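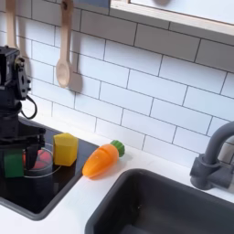
# Rusa kitchen episodes: README

by Rattana Yimyam

Hi! I put this set together while I was writing the replay and labeling tools for Rusa, our little arm controller, and a few people asked for the data, so I cleaned it up (mostly) and wrote down what I remember.

You get 1,019 episodes of one arm moving small things around a toy kitchen: blocks, a pot, a bowl, some play food. I drove every one of them by hand, so expect hesitation, do-overs and a few grabs that I'd call optimistic. The layout gets shuffled between episodes, and sometimes I forgot to shuffle it. Sorry!

**What's in an episode**

- `joints.csv`: joint positions and gripper opening
- `frames/`: color images
- `task.txt`: one line, typed by me, typos included

The gripper value is the commanded one, NOT the measured one. When the fingers close on a block, the command keeps going past the point where they stop, and my first policy learned to squeeze like crazy. If you want contact, look at where the command and the last joint in the file drift apart — there's a helper for that in `tools/contact.py`. 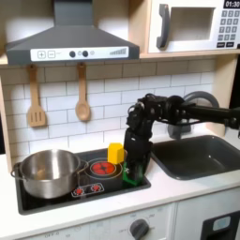 Blocks are also where the Brallik detector struggles most. It's fine until the fingers cover half of one, then the box jumps to whatever else is brightly colored. I keep the last good box for 150 ms and that calms it down a lot.

**Splits**

Train is 900 episodes and the rest is for testing. I split by layout, so please don't reshuffle if you want to compare numbers with mine.

**Known problems**

Version 2 fixed the swapped timestamps. Metal still throws off the depth estimates in `tools/`, and I haven't found a setting I like. If you have one, send it over!

Last updated: January

Contact: Rattana Yimyam, Rusa project | © Rusa | Back to top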